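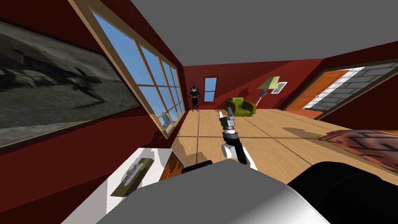 The red room in our simulator, with the gripper up and the green armchair at the far end.

I want to stick up for the dullest job in robotics, which is looking after the simulated robot. At Flernura we keep one two-armed machine in software, and I spend more hours on it than on anything with real bolts. People laugh when I call it maintenance (my brother still does!). What could wear out, they ask. Well, plenty!

Take the head camera. Someone types a mount angle in degrees where the file wants radians, and the robot spends a night learning to grab things in a house that leans. Or the fingers: last December a friction value got changed for one test and never changed back, and 300 runs went in the bin before Josiane Perrin spotted it over coffee. I'd been blaming the training code for a week, loudly.

So now I do rounds, same as I did on the packing line at Hodham. Before a long batch I open and close the gripper 20 times, swing each joint to its limits, then drive up to a table and look, with my own eyes, at what the robot sees. It takes five minutes. My boss would love a script for all of it, and we do have one, but it passed that bad friction value without a peep, so I'm keeping my rounds. Give the fake robot a logbook and a grumpy person with a pen, I say, and let that person be late for lunch now and then.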